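Compliant or Rigid? Comparing Two Sets of Gripper Fingers on a Two-Arm Tabletop Rig
Final project report, Nurhan Dursun and Nnamdi Adeyemi
May 14, 2021

1. What we wanted to know

The course handout says that soft, ribbed fingers "improve grasp success on everyday items." We read that sentence in April and neither of us believed it, or at least neither of us believed it was true for every item and every operator. The handout gives no source. So we picked it as our project: take the two sets of fingers the lab owns, run the same pickups with both, and see how much of the difference is left once you stop counting the easy objects.

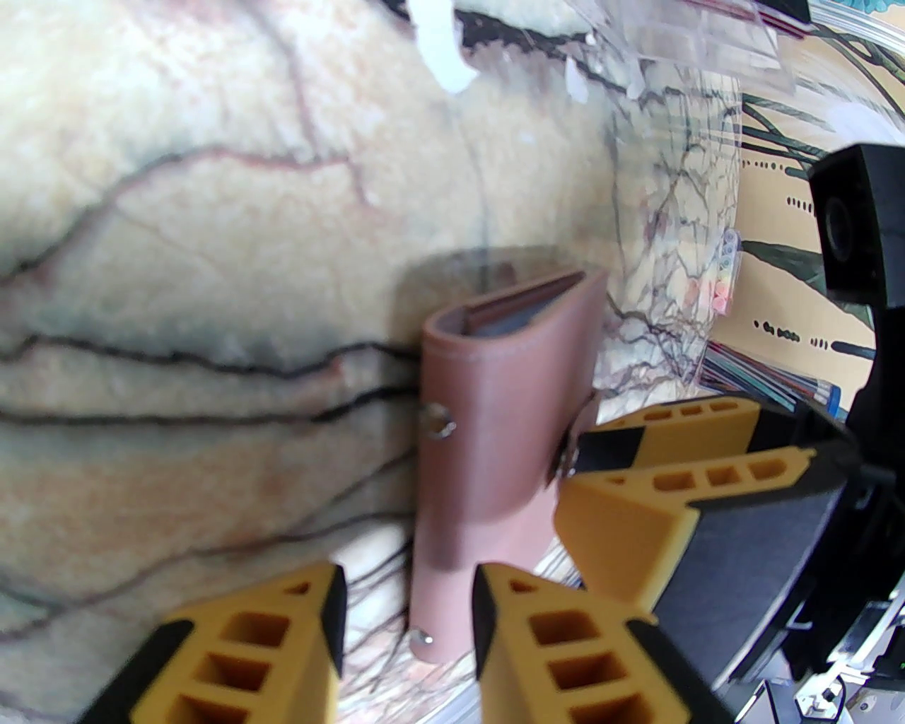
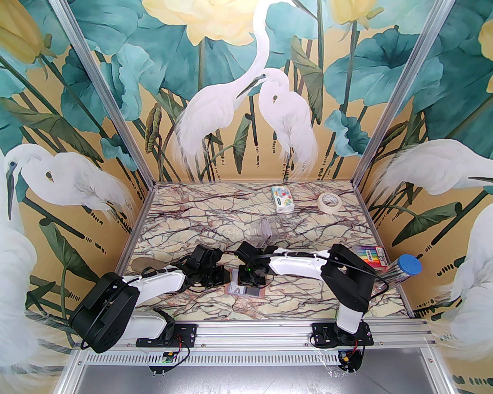
We should say up front that we are not neutral. Nnamdi had used the rigid fingers for a whole semester before this and was fast with them. Nurhan had used neither. We tried to correct for that, and section 4 explains why we don't think we managed it completely.

2. Fingers and arms

The rigid set is the Clesex set that was already in the drawer: hard plastic, flat inside faces, a thin layer of grip tape. The compliant set is the Brellell pattern, printed in a flexible filament, with open cells so that the finger bends around whatever it closes on. Both bolt to the same gripper body with the same screws. Swapping all four fingers took us long enough that we ran each set in blocks and did not alternate from one trial to the next. A reader who wants to attack our results should start there.

Both arms were teleoperated. There was no learned policy in this project and no automatic grasp planning. We mention it because two classmates who read our draft assumed the robot was choosing its own grasps, and the numbers below would mean something very different if it had been.

3. Procedure

We ran 300 pickup trials in total, split evenly between the two finger sets. A trial started with both arms in the rest pose and one target object on the table. The operator had to lift the target clear of the surface, hold it, and set it down again without dropping it. A pickup that slipped and was caught by the other arm counted as a failure. We argued over that rule and kept it because the alternative was arguing over every single case.

The targets fell into three groups:

Flat and thin: small packets, cards, sleeves of paper.
Soft or bendable: pouches, cloth, bags.
Rigid and easy: boxes, tubs, rolls of tape.

The third group is the one that makes demo videos look good. Almost any finger can lift a box. We kept it in so that our totals could be compared with the ones in the handout, but we report the groups separately and we would ask readers to look at the groups first.

Each of us operated half of every block. Time limits were the same for both sets. When an object moved out of reach of both arms, the trial was marked as a failure and the object was put back by hand.

4. Results, and what we think they are worth

On boxes and tubs the two sets were the same as far as we can tell. Both of us failed now and then with each set, and the failures were bad steering. Changing the fingers would not have saved any of them.

On soft targets the compliant fingers did better, and we believe this result. The rigid fingers pinch along a line, and if the line is in the wrong place a pouch rotates out of the grip. The ribbed fingers give a little and spread the contact. Nurhan noticed the gap from her first block, while Nnamdi's rigid-finger results on pouches were close to his compliant ones. That could mean practice can replace most of the benefit. It could also mean that he had learned which side of a pouch to go for and took the habit with him when the fingers changed.

On flat targets the compliant set was worse, and this was the surprise for us. To get under a packet you have to slide a fingertip along the table, and the soft tip folds back when it meets any friction. You push harder, it folds more, and then it lets go all at once and the packet shoots away. The rigid tip just goes under. Of everything in this report, we would bet on this one holding up if someone else repeated it.

Added together, 161 of the 300 trials ended in a clean pickup. We are deliberately not splitting that number into one score per finger set. The total depends almost entirely on how many boxes you put in the mix, so a single score tells you more about the shopping list than about the fingers. We suspect the handout's sentence came from a score like that.

5. The wrist camera

Halfway through, our supervisor suggested we also check whether the wrist camera view helps. We ran 54 extra trials with the wrist view switched off and only the fixed view on the monitor. These are not part of the 300.

Both of us hated it. Depth is hard to judge from the fixed view, and when the gripper comes between the camera and a small target you are guessing. Even so, our success on rigid targets barely changed. It was the flat ones that suffered. We don't want to claim more than that from 54 trials done on one afternoon by two tired people, one of whom (Nnamdi) had already decided the wrist camera was essential.

6. Things that went wrong

The controller software, Tokgöz, dropped its connection to one arm several times. We restarted those trials from the beginning. We did not log how often, and we should have.

Trial 151 has no result in our sheet. It was the first trial after the finger swap and each of us thought the other was writing. We ran it again and entered the repeat.

One compliant finger tore near the base and was replaced with a fresh print. The new one felt stiffer to both of us. We have no measurement to back that up, and the trials before and after the change are pooled together.

7. What we would tell the next group

Get a third operator who has never used either set. Alternate the fingers, even if the screws drive you mad. Write down the reason for every failure at the moment it happens, in plain words, because "slip" meant at least two different things in our sheet by the second day.

The Clakholm adapter plate is supposed to make finger swaps much quicker. We asked for one and it did not arrive in time. If it works as described, our main excuse for running in blocks goes away, and we would like to see the comparison done again. Our trial sheet is in the course folder under both our names, with trial 151 marked in red.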